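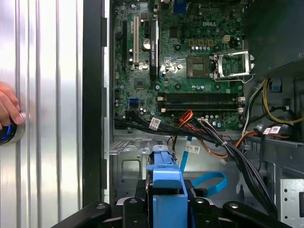

Desmontagem na bancada: gabinete aberto e a garra no suporte azul do disco.

Pesquisar no site
Digite o que procura
Buscar

Dicas de oficina: desmontar computadores usados com a garra ao lado

Na Callance recebemos gabinetes de escritório em lotes. O último tinha 176 máquinas. Até o ano passado tudo era feito à mão, com chave Phillips, alicate de bico e um pote para cada tipo de parafuso. Desde setembro a retirada dos discos é feita com o braço da bancada 2, e uma pessoa acompanha. O texto reúne o que aprendemos nesse período e serve também para quem desmonta máquinas sem automação nenhuma.

Antes de abrir

Tire o cabo de força da tomada e segure o botão de ligar por alguns segundos, para descarregar o que sobrou na fonte. Luz acesa em equipamento da bancada não diz nada sobre a fonte do gabinete. Confira o cabo.

Deite o gabinete com a lateral aberta para cima e apoie numa manta antiestática. Passe pincel seco e ar comprimido antes de chamar o braço. Poeira acumulada no suporte do disco faz a garra escorregar.

Anote o número do lote na etiqueta e cole do lado de fora, nunca na tampa que vai ser retirada. Já perdemos uma tarde inteira casando tampa com gabinete.

Cabos

É aqui que a mão humana ainda faz quase todo o trabalho. O braço não separa bem um chicote da fonte de um cabo SATA que passa por cima dele.

– Solte primeiro os cabos de dados, puxando pelo conector. Se tiver trava metálica, aperte a trava até o fim.
– Não corte nem arranque as etiquetas de código de barras dos cabos. O setor de peças usa essas etiquetas na triagem.
– Junte os fios da fonte num maço só e prenda com fita de velcro na borda do chassi.
– Deixe livre um palmo em volta do suporte do disco. Um cabo em laço na frente do suporte é a causa mais comum de parada.

Discos

Nos modelos Dell que chegam aqui com suporte plástico azul, os parafusos ficam só na estrutura do computador e o disco sai junto com o suporte. Aperte as abas e puxe reto. Se prender, não force para o lado: volte, olhe se sobrou cabo e tente de novo. Vale para a mão e vale para a garra.

O programa do braço se chama Tudose e tem um limite de força que o operador escolhe no começo do turno. Usamos 18 na escala dele. Acima disso o plástico velho racha, principalmente nas abas.

Disco retirado vai direto para a caixa trancada. Ele só sai dali para a limpeza de dados, com registro.

Placa, memória e processador

A placa-mãe continua manual. Abra as travas brancas dos pentes de memória nas duas pontas ao mesmo tempo. Quando o processador já tiver saído, não encoste no soquete vazio e não apoie nada em cima dele. Contato amassado condena a placa. Se houver a tampinha plástica de proteção, coloque.

A bateria tipo moeda sai com uma espátula de plástico e vai para o pote com tampa. Não misture com parafusos.

Onde ficam as mãos

Quem acompanha trabalha ao lado do gabinete. Enquanto a garra estiver dentro do chassi, a mão fica do lado de fora. Manga comprida, só com punho justo. Anel e pulseira ficam no armário.

O que mudou para a equipe

Com o braço, passaram pela bancada 506 discos no primeiro mês. O ganho maior foi no punho de quem fazia isso o dia todo. Duas pessoas que viviam com munhequeira passaram para o teste de placas, depois de um curso interno, sem mudança de salário.

Também há o lado ruim. O acompanhamento é parado e cansa de outro jeito – a atenção cai depois do almoço, e foi nesse horário que tivemos mais suportes quebrados. Passamos a trocar o operador a cada hora. Welington Andrade, responsável pela bancada, pediu ainda que o operador possa parar o braço sem justificar no sistema. A gerência aceitou, e as paradas aumentaram um pouco nas primeiras semanas.

A meta foi outra discussão. A Ilance, que nos envia a maior parte das máquinas, queria 2000 discos por trimestre já no contrato novo. Ficou combinado rever o número depois do inventário.

Manutenção do dia

Limpe os dedos da garra com pano e álcool isopropílico no fim do turno. Confira o aperto dos parafusos. A graxa Brulitz é só para a base do braço; nos dedos ela mancha as peças e tira a aderência. Deixe o braço recolhido e a chave geral desligada às 17h30.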